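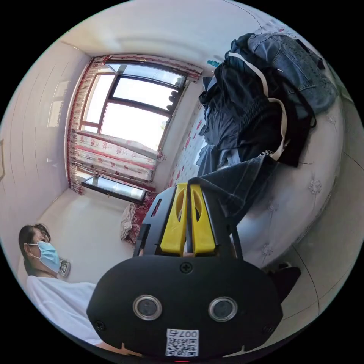 침대 위에 쌓인 옷더미, 진한 데님부터 시작

sorker_closet
드디어 옷 정리 시작했습니다!! 침대에 전부 올려놓고 하나씩 빼는 방식이에요. 흰 자수 침대보 위에 연청바지, 흰 끈 같은 장식 달린 검정 옷, 진한 데님까지 그냥 다 올렸습니다. 서랍에 있을 땐 몰랐는데 꺼내 놓으니까 산이네요ㅋㅋ 근데 이상하게 신나요. 목표는 침대 다시 보이게 만들기! 데님은 접는 게 나을까요, 거는 게 나을까요? 옷장 봉 길이가 70cm라서 다 걸지는 못합니다.

베틀소리
와 커튼 너무 예뻐요!! 빨강 하양 꽃무늬라니, 저희 외할머니 댁 생각나서 한참 봤어요. 옷 얘기 해야 되는데 죄송ㅋㅋ 데님은 무조건 접기요. 청바지는 접어서 세워 두면 서랍 열었을 때 한눈에 보여서 아침이 편해집니다.

impi_r
저는 걸기파입니다. 두꺼운 데님 접어서 서랍에 넣으면 자리를 너무 먹어요. 반으로 걸쳐 놓으면 끝인데 왜 접는지 모르겠음. 저희 집은 바지걸이 18개로 청바지랑 면바지 다 해결했어요.

베틀소리
↑ 봉이 70이라잖아요;; 바지걸이 18개 걸면 셔츠는 어디로 가나요

impi_r
아 그건 못 봤네요. 그래도 자주 입는 두 벌 정도는 거는 걸 추천합니다. 이건 양보 못 해요.

클리어몬트
침대에 다 쏟는 방식 저는 반대예요. 예전에 그렇게 했다가 밤 11시까지 못 끝내고 옷더미 옆에서 쪼그려 잤습니다... 한 칸씩 꺼내서 한 칸씩 끝내는 게 체력에 맞아요. 재미는 덜하지만요.

sorker_closet
ㅋㅋㅋㅋ 쪼그려 잔 거 너무 공감돼요. 그래도 저는 한꺼번에 꺼내야 불이 붙는 타입이라! 한 칸씩 하면 첫째 칸만 완벽하고 나머지는 몇 달을 그대로 둡니다. 참고로 지난 7월에도 그랬어요.

일라리
창가 낮은 유리 상판 탁자 좋은데요? 저라면 저기를 '갠 옷 올려두는 자리'로 정하고 시작할 것 같아요. 침대에서 집어서, 접어서, 탁자로. 옷더미 옆에 갠 옷을 두면 꼭 무너져서 다시 섞이더라고요.

베틀소리
오 이거 좋다. 탁자 근처 바닥에 있는 흰 천이랑 빨간 무늬 천은 빨래 갈 애들인가요?

sorker_closet
맞아요, 그 둘은 세탁기행입니다. 탁자 아이디어 바로 채택할게요! 유리라서 한 번 닦고 올려야겠네요.

페소넨
두꺼운 것부터 하세요 두꺼운 것부터!! 청바지 몇 벌만 빠져도 더미가 확 꺼져서 기분이 달라져요. 티셔츠부터 잡으면 한 시간을 해도 그대로인 느낌이라 중간에 누워버립니다. 그리고 끈 달린 옷은 끈을 안쪽으로 넣고 접어야 다른 옷이랑 안 엉켜요.

클리어몬트
두꺼운 것부터는 인정. 근데 먼지 날리니까 창문은 열고 하세요. 저는 마스크 안 쓰면 재채기 때문에 옷을 못 갭니다. 햇빛 잘 드는 시간에 하면 얼룩이나 보풀도 잘 보여서 버릴 옷 고르기도 쉽고요.

impi_r
버릴 옷 얘기 나와서 말인데 기준 있으세요? 저는 두 계절 안 입으면 보냅니다.

sorker_closet
저는 기준이 좀 약해요ㅠㅠ 입어 보고 거울 앞에서 기분 좋으면 남깁니다. 그래서 연청바지는 무조건 생존! 허리가 살짝 끼는데 색이 너무 예뻐요.

페소넨
허리 끼는 청바지는 보내 주셔야...

베틀소리
안 돼요 연청은 남기세요!! 색 예쁜 연청 다시 구하기 얼마나 힘든데요. 저는 비슷한 거 보내고 2년째 후회 중입니다.

일라리
수선집에서 허리 늘리는 방법도 있어요. 뒤쪽 가운데를 트고 천을 덧대는 건데 벨트 하면 티도 잘 안 나요. 동네마다 가격이 달라서 물어보고 맡기세요.

sorker_closet
헐 그런 게 있군요! 그럼 연청은 '수선' 봉투로 따로 뺄게요. 지금까지 나온 의견대로 데님은 접어서 세우고 자주 입는 두 벌만 걸기로 했습니다. impi_r님도 만족하시죠?ㅋㅋ 양말은 손도 못 댔는데 양말 접는 법은 따로 글 팔게요.

impi_r
두 벌 걸기 대만족입니다. 양말은 돌돌 말지 마세요, 고무줄 늘어나요!

클리어몬트
양말은 말아야죠. 새 글에서 봅시다.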